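Laundry in a one-bedroom flat

The flat is on the fourth floor of a block in Drerkbridge, and the woman who rents it has lived there since April. She works shifts at Kikuchi, the bakery supplier on the ring road, and does all her washing on her days off. We talked in the bedroom, where most of the work gets done.

She has no tumble dryer and says she does not want one. "I had one in the last place. It was a Rendix, it cost £279 and it shrank two jumpers in the first month. I left it behind when I moved."

What she has now is the balcony. It opens off the bedroom and is glazed in, so the washing stays out of the rain, and a metal rod runs across the top of the window. Coats and jackets go on hangers straight from the machine. "Shirts as well. If you hang a shirt properly you can leave the iron in the cupboard."

The puffer jackets take longest. She gives them two days and turns them inside out halfway through. The spin on her machine only goes up to 1,000, and thick things come out heavy. "I put a towel underneath for the first hour. After that they stop dripping and I can forget about them."

Everything that comes down off the rod is put on the bed. She used to fold on the sofa in the other room and carry the piles back, but the piles fell over in the hallway. The bed is the right height and it is the only flat surface big enough for a coat.

She starts with the biggest item and spreads it out with the lining showing, so she can feel along the seams for damp. Socks and other small pieces tend to get caught up in the large ones, and she picks those out before she folds anything.

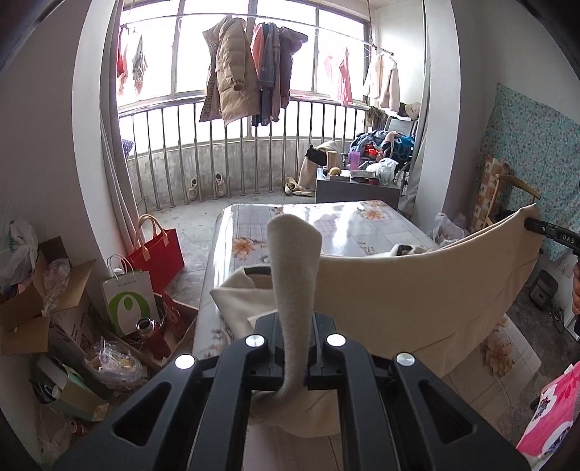 Socks and small things

Socks are the part she likes least. She pairs them at the end and keeps the single ones in a shoebox on top of the wardrobe. When I asked how many were in there she said she had no idea and was not going to look. "Every few months I tip it out and match what I can. The rest I use for dusting."

She does not roll pairs into a ball, which stretches the tops. She lays one on the other and folds them once.

Coats at the end of winter

The heavy coats are put away when the weather turns. She washes them first, airs them for a day and lays them flat in a Cinavier storage bag under the bed. She has tried the kind that you empty with a vacuum cleaner and went back to the ordinary sort. "The padding never came up again properly. It looked like a quilt somebody had slept under for years."

A full wash day starts at 11 and is finished by the evening, apart from whatever is still hanging. I asked if she would change anything about the flat. "A second rod," she said. "And a deeper drawer for the jumpers."

Contact us | Copyright 2024 Drerkbridge Homes Newsletter | Back to top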